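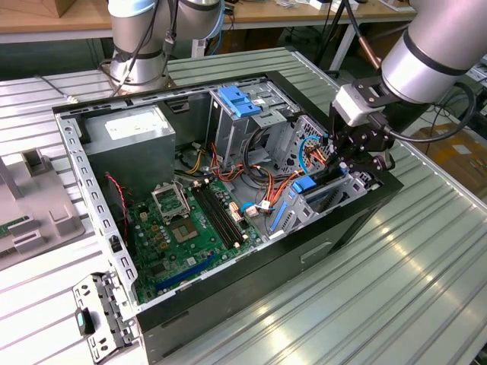 Page 2 of 6

**polishchuk_p**

Back to the Jirnholm from page 1. Side panel is off and it's lying flat so I can get at everything. CPU socket is open and empty, no memory in either slot. The power supply is staying, and so is the drive cage.

Question is what to do with the cables. They run from the power supply right across the middle to the drive side, and some of the plugs end up down by the RAM slots. Tie them back now or after the board is populated?

**turnscrew399**

After. You'll only cut the ties again when you find out one lead won't reach.

**olesia_dem**

I'd do it before. Trying to seat memory with a bundle of wires lying over the slots is how I bent a clip on my old Kushnir. Use a twist tie, then there's nothing to cut.

And close the socket bracket if you aren't putting the CPU in today. Dust and stray screws both find their way in there.

**turnscrew399**

A twist tie has a metal wire in it. Not inside a case, thanks. Velcro strap if you must.

**olesia_dem**

It's coated, and it comes out before you power on. But fine, velcro.

**polishchuk_p**

Velcro it is. I have a roll from Jokach in the drawer.

Other thing - the thin red and black fan wire hangs down next to the power supply. Is it worth routing it along the wall?

**grubscrew**

Yes. I had one get into the CPU fan and it made a noise like a playing card in bike spokes. Small piece of tape on the wall is enough.

What are you paying for the CPU? There was one on the Turkel board for 399 hryvnias in November.

**polishchuk_p**

Missed that one. The one I'm looking at is almost 2000 with two sticks of memory. Pylyp's limit is 3000 for the whole thing, and Pylyp is me, so I can't argue him up.

**turnscrew399**

Check the board revision before you pay. Same socket doesn't mean the BIOS will take it.

**olesia_dem**

Agree with that part. Post the revision number when you have it and I'll look through my list tonight.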